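手持ち型グリッパー収集キット「Puladow」評価業務 中間報告(7月分)

提出先:Nazari助成プログラム事務局 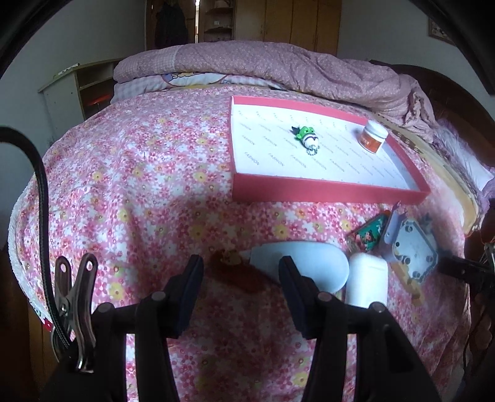
1. 当月の位置づけ
本業務は、Stitthorpe社が貸出・販売している手持ち型グリッパー収集キットPuladowについて、家庭内での小物整理データの収集に使えるかどうかを判断するものである。評価期間は4か月で、当月は3か月目にあたる。前月までに開梱、校正手順の確認、操作者への説明を終えており、当月は寝室での収集を中心に進めた。

2. 実施内容
課題は、寝具の上に置いた小物をつかみ、浅い箱型のトレーに入れる、または取り出すというものである。対象物はボトル、ふた付きの小さな容器、印刷された小袋、小型のマスコットなど、家庭にあるものを使った。形と表面の異なるものを混ぜ、つかむ順番は操作者に任せている。
当月の収録は896本で、計画した本数に達した。収録データは当日中に保管用サーバーCellarへ転送し、翌朝に欠落の有無を照合した。転送の失敗は8本あり、すべて再送で復旧している。

3. キットの評価
(1)把持部
左右の指は平行リンクで動き、先端のパッドが平たい。ふた付き容器のように側面がまっすぐなものは安定してつかめる。先の細いボトルを横に寝かせた場合は、太い側をつかまないと滑りやすい。薄い小袋は端を浮かせる動作が必要で、慣れるまで時間がかかった。
(2)柔らかい面での作業
机の上と比べると、シーツの上では指先を押し込みすぎる傾向がある。押し込むと布を一緒に挟み、持ち上げる際に周囲の物が動く。操作説明書にはこの点の記載がなく、Stitthorpe社に追記を依頼した。
(3)視野
広角のため、手元の作業と部屋の奥が同時に写る。位置推定には有利で、当月は推定が途切れた収録がほとんどなかった。一方、小さな文字は読み取りにくく、ラベルの文字を使う課題には現行の設定では向かない。花柄のシーツなど模様の細かい背景での物体検出は、別途確認が必要である。
(4)重量と配線
連続使用では手首への負担を訴える声が出た。休憩の間隔を短くして対応している。ケーブルの取り回しは操作者ごとに差があり、固定位置を統一する指示書を作成中。

4. 課題と対応
ア 個人宅の室内が広く写り込むため、収録前の同意書に撮影範囲の説明を加えた。書式は事務局の確認待ちである。
イ 交換用パッドの納期が当初の説明より延びている。手持ちの予備で最終月の作業は行えるが、追加の収録を組む余裕はない。
ウ 失敗した動作の扱いが操作者によって異なっていた。途中で落とした場合も収録を止めず、そのまま続ける方式にそろえた。過去分は見直しのうえ、印を付けて残す。

5. 予算
機材の貸出料と操作者への謝金は計画の範囲内で執行している。データ保管費がやや超過する見込みで、通信費の残額から充当したい。費目間の流用について、事務局の承認をお願いする。

6. 次月の予定
台所と玄関での収集を行い、同じ課題を机上でも繰り返して比較する。あわせて購入と貸出継続の費用を比較し、最終報告書に採否の意見を記載する。貸出契約の更新期限が最終月の半ばに来るため、流用の可否は次月の初めまでにご回答いただきたい。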